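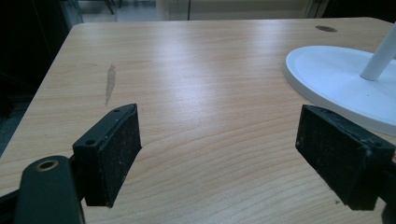
그리퍼를 비교할 때 먼저 정해야 하는 것은 무엇을 같게 두고 무엇을 바꿀 것인가이다. 이번 주 실습에서는 손에 들고 쓰는 평행형 그리퍼 두 종, Mimano와 Ollura를 다룬다. 두 그리퍼 모두 손목 쪽 카메라 영상을 기록하며, 학습용 시연 데이터는 이 영상과 손가락 벌림 폭, 위치 추정값으로 구성된다. 따라서 파지 성능만 보아서는 안 되고 카메라에 무엇이 어떻게 찍히는지도 같이 보아야 한다. 손가락을 벌린 채 책상 위에 두면 양쪽 손가락의 안쪽 면이 화면에 들어오고, 어두운 패드 표면에 붙은 희끗한 먼지와 보풀까지 보인다. 상판 가운데에는 조명이 넓게 반사되어 나뭇결이 하얗게 뜬다. 흰색 스탠드 받침처럼 밝은 물체가 밝은 상판 위에 놓이면 경계 대비가 낮아지므로 노출을 고정하기 전에 이런 물체가 있는 방향도 한 번씩 비추어 본다.

5주차 강의 노트: 손잡이형 그리퍼 비교 실습

1. 실습 범위

지난 시간에는 로봇 팔 끝단에 장착하는 그리퍼의 개폐 방식과 힘 제어를 다루었다. 이번 시간은 로봇 팔 없이 사람이 직접 그리퍼를 쥐고 시연을 모으는 경우이다. 비교 항목은 시야, 패드 상태, 개폐 폭 재현성, 위치 추적 안정성의 네 가지이다. 무게와 손의 피로도는 설문으로 따로 받으며 점수에는 넣지 않는다.

기록 프로그램은 Dritel을 사용한다. 제어기는 실습실의 Mamani 보드로 통일한다. 개인 노트북에 직접 연결하면 시각 동기가 달라져 다른 조의 자료와 합칠 수 없다.

2. 손목 카메라의 시야

손목 카메라는 그리퍼와 함께 움직인다. 손가락은 화면에서 거의 같은 위치에 머물고 배경과 물체가 움직이는 영상이 된다. 이 점은 학습에는 유리하다. 손가락과 물체 사이의 상대 위치가 영상에 그대로 드러나기 때문이다. 반면 물체에 가까이 갈수록 손가락이 물체를 가리는 면적이 커진다. 접근 각도가 낮으면 파지 직전의 접촉면을 볼 수 없는 경우도 생긴다.

확인 순서는 다음과 같다.
가. 손가락을 완전히 벌리고 양쪽 손가락 끝이 모두 화면 안에 있는지 본다.
나. 천천히 닫으면서 끝이 서로 닿는 위치를 화면에서 표시해 둔다.
다. 노출과 화이트밸런스를 고정한다. 자동으로 두면 검은 손가락이 화면에서 차지하는 면적에 따라 배경 밝기가 흔들린다.
라. 같은 자세로 다섯 번 개폐하고 벌림 폭 기록을 비교한다.

폭 기록이 매번 다르면 카메라가 아니라 기구부를 먼저 의심한다. 손가락 고정 나사가 풀려 있으면 영점이 조금씩 밀린다.

3. 패드

패드는 소모품으로 본다. 표면에 먼지가 쌓이면 마찰이 줄고, 금속이나 광택이 있는 손잡이에서 미끄러짐이 먼저 나타난다. 지난 학기 수업 전체에서 모은 시연은 1,579건이고, 그중 파지 후 미끄러짐으로 표시된 것이 130건이었다. 패드를 닦은 시점을 적어 둔 조가 적어서 원인을 나누어 분석하지 못했다. 이번에는 청소 시점과 교체 시점을 반드시 기록지에 적는다.

청소는 마른 솔로 먼저 털고 점착 롤러로 마무리한다. 알코올은 패드 접착면을 약하게 하므로 쓰지 않는다. Mimano와 Ollura의 패드는 크기가 비슷해 보여도 나사 간격이 다르다. 서로 바꾸어 끼우지 말 것.

4. 양손 과제: 조리도구 걸이

본 과제는 조리도구를 걸이에서 내리고 다시 거는 작업이다. 고리가 사방으로 뻗은 걸이를 쓰면 한쪽 손이 작업하는 동안 다른 손이 기둥이나 받침 근처에서 기다리게 되고, 두 그리퍼의 동선이 겹치는 상황이 자주 나온다. 비교하려는 것은 이 상황에서의 추적 안정성이다.

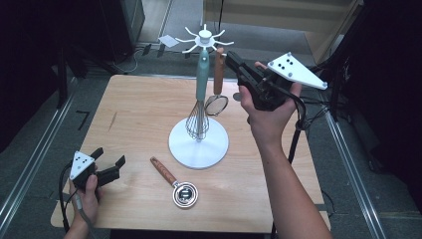 위치 추적은 그리퍼마다 붙은 표식판을 기준으로 한다. 흰 판 위의 검은 점 배열이 외부 카메라에서 보여야 자세를 계산할 수 있으므로, 손목을 심하게 돌리거나 팔로 판을 가리면 그 구간의 값이 비거나 튄다. 시연자는 작업 내내 판이 위쪽이나 바깥쪽을 향하도록 손목 자세를 유지한다. 케이블은 시작 전에 여유 길이를 확인하고, 상판 위의 물체에 걸리지 않도록 손 바깥쪽으로 내린다.

도구별로 볼 점은 다르다. 거품기는 철사 고리 부분을 잡으면 변형이 생겨 벌림 폭 값이 일정하지 않다. 손잡이 쪽을 잡는 것을 기본으로 한다. 나무 손잡이가 달린 거름망은 잡기는 쉽지만 망 부분이 무거우면 들어 올릴 때 손잡이를 축으로 돌아간다. 상판에 눕혀 놓은 도구는 손가락을 상판 가까이 내려야 하므로 손가락 끝이 바닥에 닿는 소리나 충격이 있었는지 함께 적는다. 금속 면의 반사는 손목 영상에서 밝은 점으로 나타나며, 표식판 인식과는 관계가 없지만 물체 분할 결과를 흐트러뜨릴 수 있다.

5. 시행 방법

각 조는 그리퍼 한 종당 50회를 시행한다. 한 사람이 연속으로 하지 않고 조원이 번갈아 한다. 그리퍼 순서는 조마다 다르게 배정하였다. 순서를 임의로 바꾸면 숙련 효과와 그리퍼 차이를 구분하기 어려우니 배정표를 따른다.

성공 기준은 도구가 지정한 고리에 걸리고 손가락을 벌린 뒤에도 떨어지지 않는 것이다. 걸이 받침이 밀려 위치가 달라졌으면 성공으로 적되 비고란에 ‘받침 이동’이라고 쓴다. 추적이 끊긴 시행은 지우지 말고 그대로 저장한다. 끊긴 횟수 자체가 비교 항목이다.

6. 제출

기록 파일, 기록지, 한 쪽짜리 비교 의견을 함께 올린다. 비교 의견에는 어느 그리퍼가 나은지보다 어떤 동작에서 차이가 났는지를 쓴다. 조건이 달랐던 시행이 있으면 번호를 밝힌다. 마감은 일요일 자정이며, Dritel에서 내보낼 때 영상 압축 옵션은 끈다.

다음 시간에는 이번 자료로 손목 영상만 썼을 때와 외부 카메라를 함께 썼을 때의 자세 추정 오차를 계산한다. 강의 전에 4주차 노트의 좌표계 변환 부분을 다시 읽어 올 것.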